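Trandlow Tabletop Arm Kit – Shared Workshop Build

Last updated: March

The Trandlow kit is a bench-mounted arm package for people who want to build a small automation setup at home or in a shared workshop. It comes with the parts needed to fix an arm to a table, route its cable and teach it simple pick-and-place moves. The arm itself is sold separately. If you already own one with a standard round base flange, the kit will most likely fit it. Check the bolt pattern on the order form before you pay.

The kit was put together by Do-yoon Yeo and Trinidad Garrido at the Porkeo workshop, where it has been in use since the first version. Most of the changes since then came from members who built their own and wrote to us about what went wrong.

What comes in the box

Base plate, drilled and deburred
Bolts, washers and two clamps for tables without a threaded insert
Cable clips and a length of braided sleeve
Emergency stop button with bracket
Printed setup guide
Um control software on a USB stick, with one license

The base plate is 303 mm on the long side. It needs a flat tabletop that does not flex when you lean on it. A door laid across sawhorses is not good enough. We tried it, and the arm lost its taught positions every time someone bumped the table.

Building it

Allow an afternoon for the first build. Seung-woo Tak has assembled more than 80 of these for members and classes, and his advice is to bolt the base down loosely, run the arm through its full reach at the slowest setting, and only then tighten everything. If the base is slightly twisted you will hear it in the first joint.

Leave slack in the cable at the wrist. New builders like to pull it tight against the arm because it looks neater, and then the connector works loose after a week of turning. A loop that looks too big when the arm is folded is usually the right size when it is stretched out. Clip the sleeve to the lower link only.

The stop button goes where you can reach it without leaning over the table. Test it before you load any program, and test it again after you change the software.
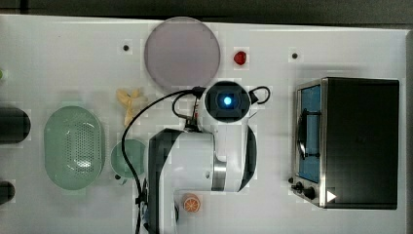

Play food is a good first set of objects for teaching. It is light and cheap, and it comes in enough shapes to show you quickly where the gripper settings are off. Round pieces roll if the fingers close unevenly. Flat pieces are harder, and you may need to lower the approach height a little at a time until the fingertips get under the edge. Start with one object in one place, save the position, and add the next one after that works ten times in a row.

Larger items should stay put between sessions. Yoon-hee Moon marks their corners on the table with painter's tape, and she can clear everything away for another member and set it back the same evening without teaching the positions again. The tape lifts cleanly if you don't leave it on all month.

Software

Um runs on an ordinary laptop. Each saved position gets a name, and a program is a list of names with a speed next to each. There is no camera support in this version – the arm goes where you taught it, whether or not the object is still there. Programs made with the earlier release will open, but the speeds need to be entered again.

Price and ordering

The kit is $332, plus shipping. Spare cable clips and the braided sleeve are sold by the set. Workshops ordering for a class should write to Sun-ja Yeo first, as larger orders are packed by hand and take longer to go out. Returns are accepted on unopened kits. Base plates that have been drilled or cut cannot come back.

Related items

Truvelby bench clamp, pair
Trandlow soft fingertip set
Um extra license
Porkeo workshop day pass
Trandlow stop button, replacement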